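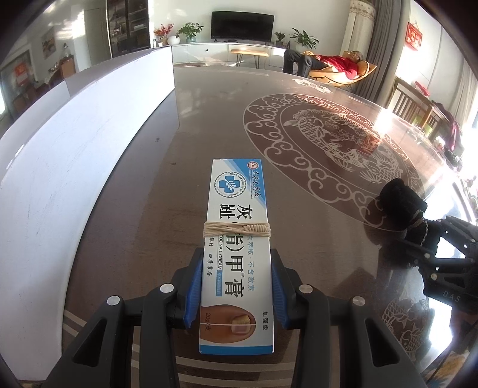 ## Protby Chess Club: report to the Lollevia Fund

June 23, 2024

Prepared by Senyo Essien, club secretary

### Work since February

The junior sessions have run every week in the hall at Jandis, apart from the fortnight when the heating was being replaced. Attendance over the period came to 266 visits. Most of the children are between eight and twelve, and a few of the older ones now help set up the boards and show newcomers how to record a game.

We changed the format in the spring. Sessions used to start with a talk and finish with free play. The younger players lost interest during the talk, so we now begin with a short game, look at one position from it together, and leave the rest of the time for longer games with clocks. Endgames get more attention than they did. King and pawn positions have been the main topic, and we will move on to rook endings after the summer.

### Matches

The club entered two junior teams in the Aidoo League. The first team won six of its matches and finished in the top half of the table. The second team found it harder and lost more than it won, mostly through playing too fast. Several of these players had never used a clock before joining us.

### Spending

We have spent £2972 of the grant. The largest costs were hall hire and digital clocks, followed by league entry fees and travel to away matches. The demonstration board cost less than we had budgeted, and with your agreement we would like to put the difference towards a set of puzzle books for lending out. Receipts are attached separately.

### Problems

We are short of adults who can run a session alone. One of our coaches has moved away and the post has not been filled. Until it is, we can't open the second weekly session set out in our application.

### Next steps

- Advertise the coaching post again before the schools break up
- Hold a rapid tournament for juniors in the autumn
- Confirm the hall booking at Jandis for next year
- Send you final accounts once the last hire invoice has been paid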